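Home | Talks | Growing notes | Seed swap | Contact

Keeping pots alive through a dry summer
Speaker notes, Benbridge Allotment and Garden Society, evening talk, 7.30 start

Slide 1. Welcome
Thank them for coming. Fire exits, tea at the back afterwards. The talk runs 43 minutes if I keep moving, then questions. Ask who grows in pots only and who has a plot as well. Tonight is for the first lot.

Slide 2. What you need
Very little. A hand cultivator with three prongs, a pair of shears, a spray bottle, a bag to carry it in and a decent pot. Most people here own all of it already. 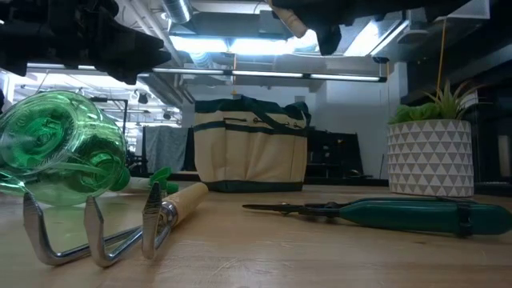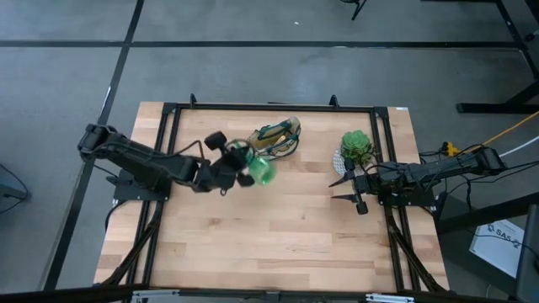 Slide 3. Why pots dry out
A pot has a small amount of compost and a lot of side. Sun on the side heats the roots, wind takes water off the top. Terracotta loses water through the wall as well. Plastic doesn't, but black plastic gets very hot on a south wall.
Say the bit about my back step: 13 pots last year, all on concrete, all facing south. I lost the fuchsias by the end of July and kept the pelargoniums.

Slide 4. Compost
Peat-free mixes behave differently from the old stuff. The top looks dry when the middle is still wet, so people overwater. Push a finger in up to the second knuckle before deciding. If it's cool and damp, leave it.
If a pot has dried right out, water runs down the inside wall and straight out of the bottom. Stand the pot in a bucket until the top darkens, then let it drain. Pass the dry sample round here - keep the tray under it.
Loosen the crust with the cultivator once a fortnight. Go shallow near the stem.

Slide 5. When to water
Early morning is best. Evening is fine but slugs like it. One good soak beats a splash every day.
A spray bottle is for seedlings and cuttings. It won't water a tomato. Somebody always asks about misting leaves in the heat: it does no harm in shade and very little good.

Slide 6. Moving and grouping
Pots pushed together shade each other. Put the big ones on the sunny side. Get them off bare concrete if you can, on feet or on a couple of battens.
A 33 cm pot full of wet compost is heavy. Move it before you water it.

Slide 7. Cutting back
Take off spent flowers and anything crisp. With a plant that has wilted badly, wait a day after soaking before you cut, as a fair bit of it may come back. Clean the blades between plants if there is any sign of disease.

Slide 8. Going away
Shade, group, soak, and ask a neighbour. Wick from a bucket: cotton cord, one end in the water, the other buried in the compost. Test it for a couple of days before you leave. Mine from Denau Road hardware worked, the nylon one didn't.

Slide 9. Questions
If it goes quiet, ask about water butts. Mine holds 100 litres and was empty by the middle of June.
Handout is on the table by the door. Next talk is bulbs, in November.

Contact the talks secretary | © Benbridge Allotment and Garden Society | Back to top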